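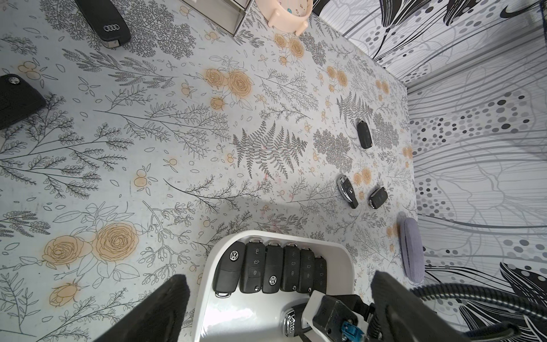

Moving a paint shop without stopping the line

How Granell shifted its coating work from one end of the Mallus plant to the other while the assembly hall kept running

Most factory moves are planned around a shutdown. The summer break gives a site two or three clear weeks, the contractors come in, and production picks up again at the end with a few days' grace for faults. Granell, which makes door and seat parts for vehicle builders, did not have that option at Mallus. Two of its customers had model launches falling either side of the break, and neither would accept a gap in deliveries.

The old paint shop stood at the north end of the site and had been extended four times. Parts travelled 300 metres from the press hall to reach it, then most of the same distance back for assembly. Trolleys queued in a corridor that was also a fire route. The ovens were sound but the extraction was near its limit, and any new colour meant a long evening of cleaning down.

The decision to build a second shop next to assembly was taken in October. Ó Conaill, the engineering contractor, was given the building work and the conveyor. Kello supplied the control software, having already fitted its system in the press hall.

A plan in small pieces

The first programme had 70 activities on a single sheet, and the team threw it out after a fortnight. It looked tidy, but it hid the places where one contractor was waiting for another. The replacement had 146 lines, each with one owner and one finish time. It was reviewed every Tuesday at seven in the morning, before the day shift started, standing up, in the canteen.

Colours were moved one at a time. Black went first, being the highest volume and the most forgiving finish. For five weeks both shops ran black in parallel, and parts from each were measured for film thickness and checked under the same lamps. Only when the results matched did the old booth close. Grey followed, then the two silvers, which took longest. Metallic paint shows up small differences in air flow, and the new booths needed their filters changed to a finer grade before the customer's inspectors were satisfied.

Stock was the other half of the job. The plant built up painted parts ahead of each change, and storing them proved harder than making them. Racks were hired, then more racks. A tent went up in the lorry park and stayed there until spring.

The people side

Painting crews at Mallus work in teams of six, and several operators had spent their whole careers in the north shop. Granell asked for people willing to move early and paid them a shift allowance for doing so. They trained on the new line at weekends and later taught the others. In total 106 employees changed workplace, and most also changed their break times, locker rooms and parking area. The parking caused more complaints than the other three together.
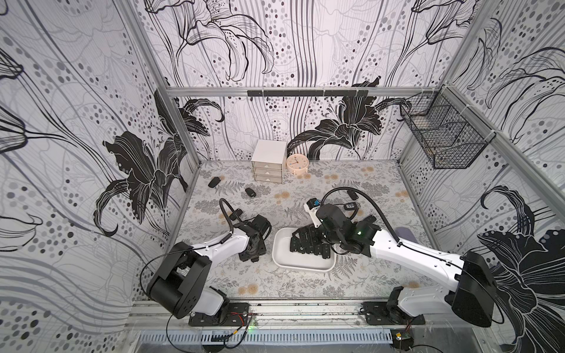
According to Ó Conaill, the hardest stretch was the month in which both shops drew on the same compressed air supply. Pressure dropped whenever the two lines started up together, and the fix was a staggered start, fifteen minutes apart, until a second compressor had been connected. The contractor would now ask for that compressor at the outset and put it ahead of the conveyor.

Granell takes a similar view of the software. The Kello system was installed with the settings used in the press hall, and these were wrong for paint, where a short stop can mean scrapping everything in the oven. Alarms had to be rewritten in order of urgency, a job that took two people most of a winter.

The north shop is now empty apart from one booth kept for service parts. Its floor has been tested for solvent and will need treatment in two areas before anything else can go in. A tooling store is the likeliest use, although the press hall has asked for the space as well.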